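Balles d'entraînement Ruvon orange : deux mois dans une salle carrelée

J'ai acheté ces balles pour une raison banale. Les blanches que nous utilisions disparaissaient sur notre sol, un carrelage gris très pâle, presque blanc selon l'heure. Rasmus Vanags, avec qui je joue le soir, passait plus de temps à les chercher qu'à servir. Le lot Ruvon existe en blanc et en orange. J'ai pris l'orange, en sac de 60, chez Hullier, où elles sont vendues à l'unité, par boîte de 12 ou en sac.

Je précise le niveau : nous sommes des joueurs de loisir, deux séances par semaine, avec une table d'intérieur correcte et des raquettes sans prétention. Je ne parlerai donc pas d'homologation. Les balles Ruvon sont des balles d'entraînement et le fabricant ne prétend pas autre chose.

Le sac

Il est en filet, fermé par un cordon. Le cordon est trop court et le nœud se défait quand on pose le sac un peu brusquement. J'ai fini par transvaser le tout dans un seau. À l'ouverture, deux balles étaient enfoncées. Hullier les a remplacées sans discuter, mais il a fallu envoyer une photo et attendre huit jours.

Les balles dégagent une odeur de plastique assez nette au début. Après une nuit à l'air, elle est supportable. La première semaine, la surface est aussi couverte d'une poudre fine qui reste sur les doigts et surtout sur le revêtement de la raquette. Un passage à l'eau tiède, sans savon, et un séchage sur un torchon règlent la question. Il vaut mieux le faire pour tout le sac d'un coup.

La couleur

C'était le motif de l'achat, je commence donc par là. L'orange est soutenu et uniforme, sans aspect fluo. La finition est mate. Sur un sol clair, on repère une balle du premier coup d'œil, y compris à l'autre bout de la pièce, et c'est un vrai gain de temps quand il faut ramasser un seau entier.

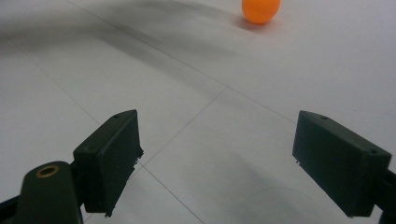

Balle orange sur carrelage gris clair.

En jeu, la différence est moins marquée. Sur une table bleue, l'orange et le blanc se valent à mes yeux. Laine Rozīte préfère l'orange parce que notre mur du fond est blanc et que la balle s'y détache bien. Rasmus, lui, lit moins bien la rotation : le logo est imprimé en gris foncé et il devient peu visible dès que la balle tourne vite. Avec les Šimkus blanches, au logo noir et plus gros, il n'avait pas ce problème. Pour travailler la réception de service, c'est à prendre en compte.

Le rebond

Il est régulier dans l'ensemble. J'ai fait tourner les balles sur la table, une par une, pour repérer celles qui dévient. J'en ai écarté 8, qui dessinent une courbe visible sur une table bien de niveau. Elles servent maintenant aux enfants. Les autres vont très bien pour des exercices au panier. En match, on sent parfois une balle un peu plus molle qu'une autre, surtout sur les frappes appuyées, et il m'arrive d'en changer en cours de set.

Au sol, le carrelage est dur et les balles repartent loin. Elles roulent volontiers sous les meubles. Une bande de moquette derrière la table améliore beaucoup les choses, quelle que soit la marque.

La solidité

Bonne surprise de ce côté. En deux mois, cinq balles fendues, toutes au niveau du joint, et une écrasée sous un pied. Avec les Plikorlow achetées l'an dernier, nous en cassions nettement plus, et les fentes apparaissaient parfois dès la première heure. La surface se polit avec l'usage et la balle devient un peu glissante, mais la couleur ne bouge pas. Les traces noires laissées par les semelles partent avec une éponge humide.

Ce que j'en pense

Je rachèterai le même sac pour l'entraînement. Je garderai une boîte de blanches de meilleure qualité pour les parties comptées. Si votre sol est sombre ou en parquet foncé, l'orange ne vous apportera pas grand-chose et autant choisir le blanc, plus facile à compléter avec d'autres marques. Sur sol clair, je ne reviendrais pas en arrière.

Points forts : couleur bien visible au sol, bonne tenue dans le temps, vente à l'unité possible.
Points faibles : poudre et odeur au départ, logo trop discret, cordon du sac, tri nécessaire.

Note : 4 sur 5

Baltasar Sarmiento, 10 août 2026

Derniers essais publiés
Filet à pince Plikorlow : tension et fixation
Balles blanches Šimkus, boîte de 12
Quelle moquette derrière une table de ping-pong ?
Ramasse-balles à tube Hullier, par Urs Riedl
Nettoyer un revêtement de raquette sans l'abîmer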